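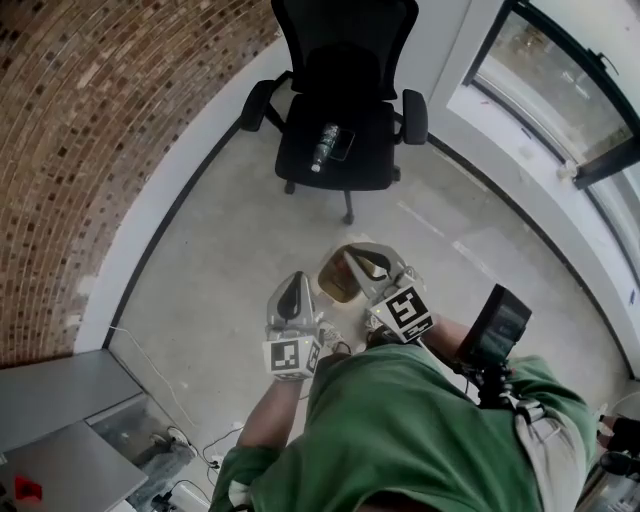

Long series and the readers who stay

I finished the sixth Kurkora book on a Monday night and felt mostly relief. That isn't how I used to feel about the series. When the first one came out I read it twice in a week and pushed it on everyone at work. Now I buy the new volume out of habit, leave it on the shelf for a month, and read it so I can say I did.

I don't think the writing got worse. Sentence by sentence, Hala Hamdy is a better writer than she was at the start. The fights are easier to follow and the jokes land more often. The trouble is that nothing in the books can be lost anymore. In the first one, the ferryman Visser died a third of the way in and stayed dead, and for the rest of the story I worried about everyone. He came back in book four. He had a good reason, with a curse and a loophole in it, and I enjoyed the chapter. But I stopped worrying that day and I haven't started again.

Urban fantasy has this problem more than other genres do. A detective series can run for 30 books because each case is new and the detective only has to show up. A fantasy series usually promises that the world is in danger, and you can only make that promise a few times. By book six the city of Flakever has been close to ruin so often that I wonder why the rents haven't dropped.

My friend Riet Van der Linden disagrees with all of this. She says she doesn't read for danger at all. She reads to spend time with Jineck and his awful sister, and if they spent a whole book fixing up the boathouse she would buy it in hardcover. I take the point. There is a dinner in the fifth book, some 30 pages long, where almost nothing happens, and it's the best thing in the series since the first volume. If all the books were like that I would have no complaint.

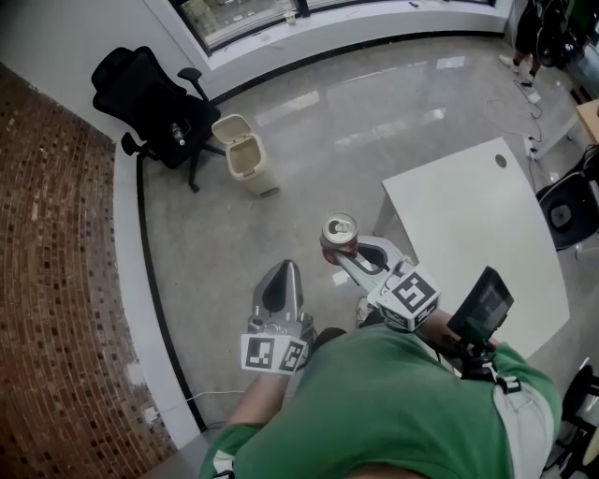 What bothers me is the mix. The books want the comfort of old friends and they also want me to believe those friends could die on the next page. I can go along with either one. When a story asks for both, I find myself skimming the battles to get back to the kitchen.

Adi Lumenta's river books handled this better, and they did it by ending. There are three of them. The last one closes with two people on a dock who don't much like each other, and a few questions are never answered. I was annoyed when I read it. I have thought about those two people more often than about anyone in Kurkora, and I have known the Kurkora people for over ten years.

I know why series go on. Readers ask for them, me included, and a new name on a cover is harder to sell than a familiar one. A writer who has found something that pays the bills shouldn't have to drop it to please me. But there are ways to go on that don't mean raising the stakes again. Move the story down the street. Give a book to the sister -- she has earned one -- and let her trouble be about money or a bad tenant. Skip twenty years. Let somebody stay dead.

The seventh is due in May. The publisher's blurb says that an ancient power is waking under the city, and I groaned when I read it. I'll read the first 100 pages at the library before I decide whether to pay for it. If Visser dies in them, I'm waiting for book eight before I get upset.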